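Walk-ons in College Football: Who Stays?
Project report, Leif Lundgren
Advisor section: Latham

What I did

Wanted to know how long walk-on players last compared to scholarship guys. Everybody loves the one who makes it. Less written on the ones who quit in April and just go to class.

Used old rosters, typed in by hand. 3947 player entries to start. Threw out duplicates and kids who transfered midyear, left with 3696. Of those, 404 were listed as walk-ons every season they show up.

Method

One row per player per season. A player "stays" if he's on the next fall roster. Injuries not separated out, the rosters don't say. Kickers and long snappers in their own group, way too different from everybody else.

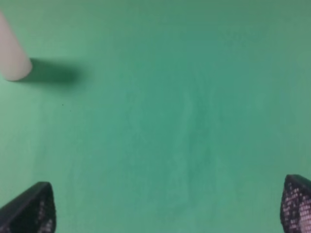
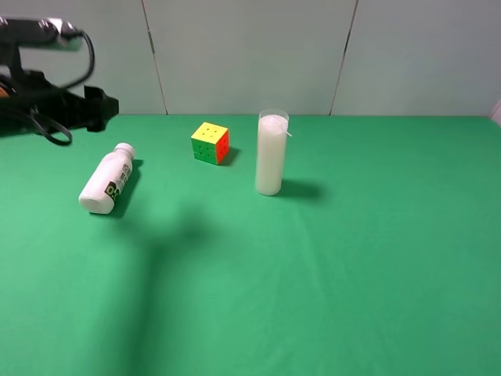
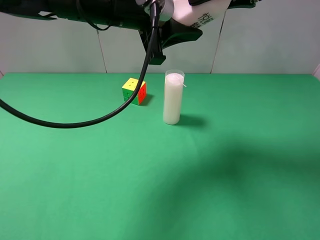

Green tabletop, three views.

Results

Most walk-ons gone after one season. Biggest drop is between first fall and spring ball. The ones who make it to year three mostly finish. Special teams seems to be the way in, esp. for linebackers and safeties. Quarterbacks almost never.

Only 8 walk-ons in the set got put on scholarship and then started. Small number, so be careful with that part.

Problems

Rosters are messy. Some schools stop marking walk-ons halfway through. Heights change by two inches from one year to the next, so I droped size as a variable. Also no interviews, ran out of time.

Next

Split by position coach if I can find the names. Add one more conference. Redo the chart for year two, the labels are wrong on it.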